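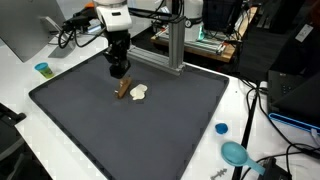

Notas para la charla: «Una bandeja, un bote y media hora»
Luana Xavier. Jornada de juego y materiales, Villalba

Arranque (sin diapositiva, bote en la mano)

Buenas tardes a todas y a todos. Voy a empezar abriendo un bote de plastilina y pasándolo por la primera fila. Oledlo. Adelante, sin vergüenza. (Esperar. Siempre hay alguien que sonríe antes de que le llegue.)

Ese olor nos lleva a los cinco años en dos segundos y yo quiero aprovecharlo, porque hoy vamos a hablar de la pasta de modelar blanda como si fuera un material serio. ¡Es que lo es! Llevo años con el taller Gesia y todavía me sorprende lo que sale de una bola aplastada.

Preguntar: ¿quién tiene en casa un bote con la tapa de otro color? Levantar yo la mano la primera.

1. La bandeja

Primera parada, la bandeja. Trabajo con bandejas grandes, oscuras y de borde levantado, puestas sobre mesa blanca. Me gustan con locura y os cuento lo que hacen: marcan un sitio. El niño que se sienta delante de una bandeja sabe dónde se trabaja y dónde se dejan las cosas, y no he tenido que decirle una palabra.

El color importa más de lo que parece. Una pasta blanca o crema sobre gris oscuro se ve entera, con sus bordes irregulares, con la marca del dedo. Sobre la mesa blanca esa misma pasta desaparece. Si tenéis alumnado con baja visión, probadlo el lunes y me escribís, de verdad, que me encanta recibir esos mensajes.

Mate mejor que brillante. Con los fluorescentes del aula las bandejas brillantes son un espejo.

(Aquí suelen preguntar por el precio. Responder que cualquier bandeja de cafetería con reborde sirve, y seguir, que si no me como diez minutos.)

2. Poca cosa y bien elegida

Esta es mi parte favorita, ir despacio.

Dentro de la bandeja, para empezar, dos cosas: un trozo de pasta ya aplastado y un objeto duro. Un bloque marrón, rectangular, del tamaño que quepa en la mano. En el taller hay siempre quien cree que es una chocolatina y pregunta si se come. (Pausa para la risa.) Perfecto, ya tenemos conversación: a qué se parece, a qué sabría, por qué pesa lo que pesa.

Duro y blando, uno al lado del otro, casi tocándose. Lo que viene después lo ponen ellos. Apretar el bloque contra la pasta, mirar la huella, girarlo, volver a apretar. Si el bloque tiene una muesca en una esquina, mejor todavía, porque la muesca sale impresa y entonces buscan de qué lado vino.

Dejad sitio libre delante. Mucho sitio. Nos puede la tentación de llenar la bandeja y luego no hay dónde amasar.

Contar lo de Colen: el primer año preparé allí bandejas con siete materiales, preciosas, y los críos se pasaron la sesión clasificando. Muy ordenados, eso sí. Al día siguiente repetí con dos y no había quien los levantara de la silla.

3. Lo que se queda fuera

Alrededor de la bandeja, sobre la mesa, va todo lo demás. El bote a la izquierda, la tapa a la derecha, una cuchara medidora de plástico con mango largo, alguna pieza dentada, de esas que parecen un engranaje de juguete.

La cuchara medidora es una joya. Se llena, se alisa, se vuelca y sale una media bola casi perfecta, y a la tercera ya están comparando las suyas con las del vecino. El mango largo ayuda a los que todavía agarran con toda la mano.

La pieza dentada se hace rodar por el canto y deja un camino de rayitas. También se puede hundir plana, y entonces es un sol, o una galleta, o una rueda. Yo no digo nunca lo que es. Me lo dicen a mí.

(Hacer las dos huellas en directo. Llevar pasta blanda de sobra, la de la última vez estaba durísima.)

4. Las tapas

Sí, hay un apartado entero para las tapas, y lo defiendo.

La norma en Gesia es que bote abierto, tapa a la vista, boca arriba y siempre en el mismo lado de la mesa. Al terminar se cierra apretando hasta oír el clic. Lo hacen ellos, que el clic les chifla.

Y usadlas también como herramienta: la tapa corta círculos, sirve de plato, de sombrero y de plantilla para dibujar. En el inventario de enero contamos 112 botes y 41 tapas sueltas que no eran de ninguno de ellos. Todavía estoy intentando entender la cuenta.

5. Recogida

Cinco minutos, dentro del horario, con la misma calma que lo demás. Primero se recoge la pasta con una bola grande que va atrapando las migas de la bandeja (¡funciona de maravilla!). Luego se apartan las herramientas. Al final, la bandeja: paño apenas húmedo y a secar de canto.

Si hay pasta metida entre los dientes de una pieza, se deja secar y sale sola con un cepillo de uñas. No la metáis en agua caliente, se pone pegajosa y entonces sí que no hay manera.

Práctica en grupos

Repartir bandejas, una por cada tres personas. Diez minutos sin hablar y cinco para contar qué ha hecho cada cual con el objeto duro. Pasear, no corregir nada.

Las fichas de Wonus van en la mesa de la entrada. Avisar de que la página 2 tiene la receta casera: harina, sal, agua, un chorrito de aceite. Quien tenga alumnado celíaco que me busque al final y le paso la versión con harina de arroz.

Preguntas. Si nadie se anima, empezar yo por la de siempre: qué hacemos cuando mezclan todos los colores y sale marrón. (Pues tenemos marrón. Se guarda en un bote con su nombre y se usa.)

Recuperar el bote de la primera fila antes de despedirme.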